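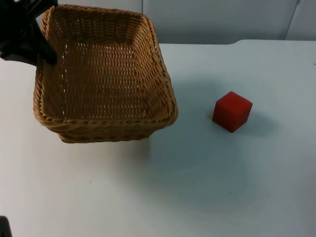
*Photo: Lillbridge Robotics Laboratory, course staff*

# Station Inspection Checklist: Two-Arm Manipulation, Student Sections

Inspected by: Ileana Husar, laboratory safety coordinator
Station: Reltach
Term: September
Previous findings: see section 6

Each item is marked **Pass**, **Pass with comment**, or **Action required**. Student teams may not power the arms until every item marked Action required has been cleared and initialed by course staff.

## 1. Table and work area

- [x] Tabletop clean and free of liquids. **Pass with comment.** Small dark marks on the surface are to be wiped down at the end of each section. Teams using color thresholding have reported false detections from marks of this kind.
- [x] Task objects limited to those named in the assignment. **Pass.** The Plimer exercise uses one basket and one red cube. Personal items, drinks and phones stay on the side bench.
- [x] Basket free of broken or projecting strands. **Pass.** Teams should check the rim before each session, as the fingers make contact there.
- [ ] Table anchor bolts torqued. **Action required.** One rear bolt turned by hand. To be retightened before the next section.

## 2. Arms and grippers

- [x] Gripper fingers seated and fasteners tight. **Pass.**
- [x] Finger surfaces free of cracks and adhesive residue. **Pass with comment.** Residue was removed from one finger during inspection. Tape is not an approved grip aid.
- [x] Both arms return to the rest position on command. **Pass.**
- [x] Cable slack adequate through the full range of motion. **Pass.**
- [x] Joint speed limit set in the station profile. **Pass.** The limit is locked at 20 percent for student accounts. Requests to raise it go to the course instructor in writing.

## 3. Cloth and soft materials

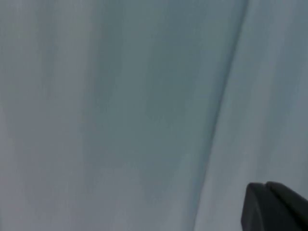
*Item 3.2. Pale blue fabric and gripper tip, wrist camera view.*

- [x] 3.1 Fabric free of loose threads, pins and fasteners. **Pass.**
- [x] 3.2 Operator has a second view when the wrist camera is filled by fabric. **Pass with comment.** With cloth this close, the wrist view gives little indication of distance or of what is behind the material. The operator must keep the fixed camera view open on the second monitor at all times. Teams that close it to save screen space will be asked to stop.
- [x] 3.3 Fabric kept clear of joints and cable runs. **Pass.** If cloth is drawn into a joint, press the emergency stop and call staff. Do not reverse the arm.

## 4. Emergency stop and power

- [x] Emergency stop within reach of the operator's seat. **Pass.** Measured at 800 mm from the chair.
- [x] Emergency stop tested under motion. **Pass.** Both arms halted on each trial.
- [ ] Spotter's stop button labeled. **Action required.** The label has worn off. A replacement has been requested from the Do workshop.
- [x] Power strip off the floor. **Pass.**

## 5. Personnel

- [x] At least 2 trained students present during powered operation, one as operator and one as spotter. **Pass.**
- [x] No more than 8 persons inside the marked floor line. **Pass with comment.** Visitors from other sections count toward this limit.
- [x] Long hair tied back, lanyards removed, sleeves secured. **Pass with comment.** Two lanyards were removed at the start of the inspection.
- [x] Logbook signed by operator and spotter. **Pass with comment.** Several entries lack an end time. Section leaders are asked to review the log weekly.

## 6. Open findings

| Item | Finding | Responsible | Status |
|---|---|---|---|
| 1 | Rear anchor bolt loose | Course staff | Open |
| 4 | Spotter's stop label missing | Do workshop | Requested |
| 5 | Incomplete log entries | Section leaders | Open |
| Previous | Monitor arm drifting downward | Course staff | Closed |

The station remains out of service for powered work until the items under sections 1 and 4 are closed. Code review and simulation may continue at the side bench.

Initials: I.H.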